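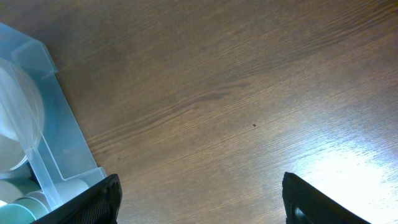
Imisbridge Open Day Tabletop Recordings

Data card and README, version 6

Summary

This collection contains 1285 recorded episodes of tabletop handling of household items, made during the public open day of the Imisbridge robotics laboratory in May. The demonstrations were given with a single arm fitted with a two-finger gripper, operated remotely by laboratory staff and, during the afternoon, by visitors under supervision. The collection is maintained by the Tello group, and Gladys Llanos is the contact for corrections and access requests.

The open day

The laboratory opened to the public at 10 a.m. and closed at 4 p.m. Visitors were received in the front hall and taken in small parties to the demonstration table. Each party watched a staff operator complete a short task, after which those who wished to try the controls were given a turn. A turn ended when the task was finished or when the operator's time ran out, and both kinds of ending are kept in the collection.

Tasks included moving a dish from one part of the table to another, placing an item in a rack, and returning an item to its starting place. The wording of each task was read aloud before the turn began and is stored with the episode. Where a visitor chose to do something else, the original wording has been left unchanged and the episode is marked "off task."

Contents

Of the episodes, 800 were operated by staff and the remainder by visitors. Each episode folder holds the following:

wrist video, in color
joint positions and gripper opening
task wording
outcome mark: complete, partial or not complete
operator group: staff or visitor

No audio was kept. Names of visitors were not recorded at any stage. 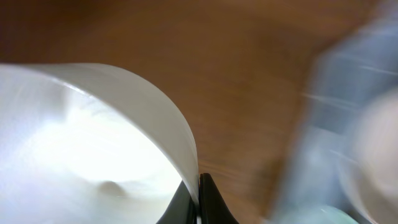
Can the visitor episodes be used for training as well as for study?
The license covers both uses, provided that the operator group is reported alongside any published result.

Known limits

Wrist video may show blur when the arm moves quickly, and glare from polished or glossy surfaces was not corrected. Outcome marks were assigned by one reviewer; a second reviewer checked 94 episodes, and disagreements were settled in favor of the stricter mark. Visitor episodes vary a good deal in length — some end after a single short movement — and users who need even lengths should filter by duration before loading.

Software

Files can be read with the Dranano loader or with any standard video and table reader. The Zutano control software used on the day is not required and is not distributed with this collection.

Access and corrections

Requests should be addressed to Gladys Llanos, Tello group, Imisbridge. Please give the episode number and the version of this card. Corrections accepted by the group are included in the next version and listed in the change file.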